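Sunday, May 3, 2026

Most of the day on the marker pose. The wrist estimate still flips between the two planar solutions when the tag is close to face-on, and the planner takes whichever one it is handed. With the block in the fingers the flip shows up as a jump in yaw, the controller chases it, and the arm gives a small kick. I had been blaming the gains since February. The gains are fine.

What I changed:

The detector now returns both candidate poses with their reprojection errors. If the ratio is too close to one, the tracker keeps the candidate nearest the last accepted pose and marks the result as weak. Weak results are not allowed to start a motion, only to continue one.

Tracker timeout raised from 50 ms to 90 ms. The old value was tuned on the Cáceres machine, which has the faster USB card.

Removed the second smoothing filter. It was hiding the flip in the plots and adding lag everywhere else. I left Tomás a comment in the commit, as he wrote it and will want to know where it went.

Wrist camera, tagged block and white panel edge:

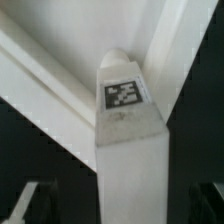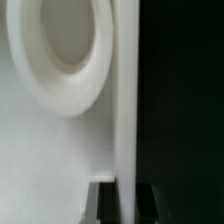 Perception on untagged white parts is a separate problem and I should stop mixing the two in one branch. The edge fitter works from gradient only. White against black gives it a strong line, white against white gives it next to nothing, and it reports the same confidence for both. The confidence is computed after normalization, so it can't do anything else. I moved the calculation ahead of that step and broke two unit tests, both of which were asserting the wrong number. Rewrote them.

Replayed 700 logged frames from the Drundby set through the new tracker. The flips are gone from the accepted poses. Weak results are more frequent than I would like, mostly at steep viewing angles, where the tag covers few pixels and compression eats the corners. Lossless capture would help but the logger can't keep up — Perken has the same complaint about their rig and they just record less.

Not done: hand-eye calibration check, the planner's habit of replanning on every weak result, documentation for the new message fields. Tomás Mac an tSaoi is at Wadosbridge until Wednesday, so the message change stays on my branch until he has read it.

Left the replay running on the second log with the old timeout, for comparison.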